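Re: [skywatch-list] Occultation timing from the Radebe site

Sânziana Bogdan wrote:

> I have the charts for the asteroid occultation, but the path has moved
> north since the first prediction. Is Radebe still inside it, or should
> we all go up to Drinasari? Also, does anyone have a spare timer? Mine
> has stopped getting a GPS lock.

Radebe is still inside, but close to the southern limit. With the new path I'd put two stations at Drinasari and keep one at Radebe. A miss at the southern station is worth reporting too, so please record the full window even if the star never blinks.

You can borrow my second timer. It needs a 12-volt supply and a clear view of the sky. Give it time to get a lock before you start recording.
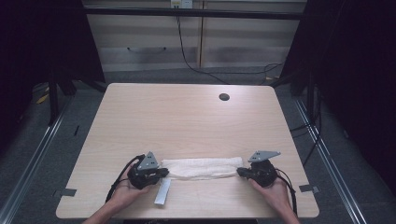
DRINASARI, April. Notes from the site check:

The gravel lot is at 704 meters and the gate was open. There is a streetlight at the lower end, so set up by the upper fence. The target will be low in the southwest, and the trees block it from the picnic area. I got a steady signal with the 238 mm reflector, and the comparison star was easy to pick out.

Parking is tight. If you are coming from the Jutance side, the bridge is down to one lane and the detour adds a lot of time.

Please start recording at least two minutes before the predicted time and don't touch the focus after that. Send me the raw file along with your coordinates and elevation. I'll do the reduction for all three stations with the same settings and post the light curves to the list.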